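Genji Imai
Tuesday, May 28, 2024

ok so some of you asked for the table thread after I would not stop talking about the table. fine! table thread. get a drink

background: our old table was dark, glossy, and showed every crumb from across the room. I lived with it since November and complained about it the entire time (ask anyone in the group chat, they have the receipts)

the "new" one is secondhand, from a place out in Toston. a plain rectangle in a pale wood finish. I went in for a lamp. there was no lamp

what got me was the grain. it has these long wavy lines running along it and I stood in the shop running my hand over the top like a weirdo until the guy came over to ask if I needed help

it took 2 of us and a lot of swearing to get it through the door, and then I spent a whole evening deciding which way round it should go. it's a rectangle. there are not many options. I still managed to change my mind 3 times

anyway the top, plus the basket and the sponge:

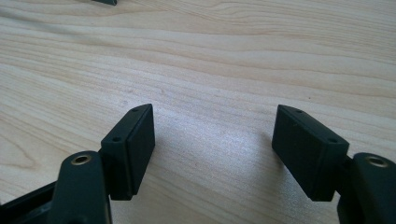
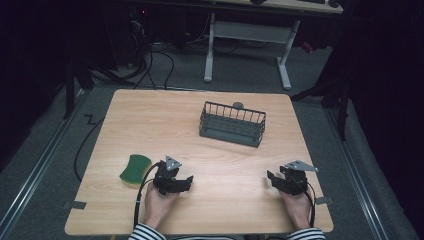
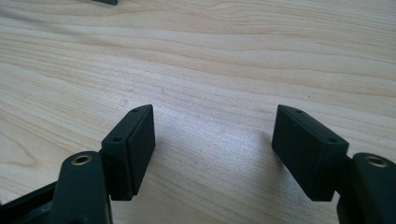

now the cleaning question, which is what half my replies are about. my rule is the soft side of a sponge, well wrung out, and never the green side. the green side is for pans! I scrubbed a patch of the OLD table with the green side once and you could see that patch forever, it was like a little fog bank where my plate went

for sticky stuff (jam, syrup, whatever my nephew leaves behind) I lay a warm cloth on it for a minute and then wipe along the lines of the grain. does the direction matter? no idea. it feels correct

someone said vinegar. someone else said never vinegar. I'm staying out of it, dish soap has been fine so far

baskets! I like an open wire one for a table because you can see into it from the side, so it can't turn into a swamp of old mail. the solid box we had before this had a takeout menu at the bottom from a restaurant that closed. also a key. still don't know what the key opens

one thing to watch for with wire is the feet. turn it over before you buy it and run a finger along the underside. if it's rough, stick some felt dots on, they cost next to nothing and I'd rather do that than find scratches later

and lift it when you move it, don't shove it. I say this as a lifelong shover

@ the person asking about a tablecloth: I thought about it for maybe ten seconds. I did not haul this thing home from Toston to cover it up. placemats when there's hot food and that's as far as I'll go

also yes the top gets shiny when the light hits it at an angle. if you're the type who gets bothered by glare at breakfast, sit on the other side. problem solved, that's the seat I gave my brother

next up is chairs and I have opinions about chairs but no chairs, so if you're anywhere near Rirbridge and getting rid of some, PLEASE message me before you put them on the curb. they don't have to match. I'd kind of prefer it if they didn't

will add to this when I find the lamp

657 likes · 10 replies · 3 shares
Print this thread | E-mail this thread
Contact | © Genji Imai | Back to top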